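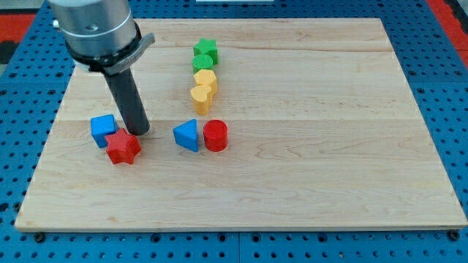
How often should a maple board be oiled?

Once a month for a board in daily use, and every 4 months for one that mostly stands on a shelf. Use food-grade mineral oil. Olive and sunflower oil turn rancid in the grain.

Warm the oil slightly, wipe it on along the grain, and coat both faces and all the edges. A board oiled on one face only tends to cup. Leave it overnight on its edge, then wipe off what has not soaked in.

Scuffs: rub with 220-grit paper, always with the grain, then re-oil the spot.

Open seams: do not fill with wax. Clean out the joint, run in waterproof wood glue, clamp for 9 hours and scrape flush.

Do not soak boards or put them in the dishwasher.

Tips page kept by Angus Bright. Last checked in July.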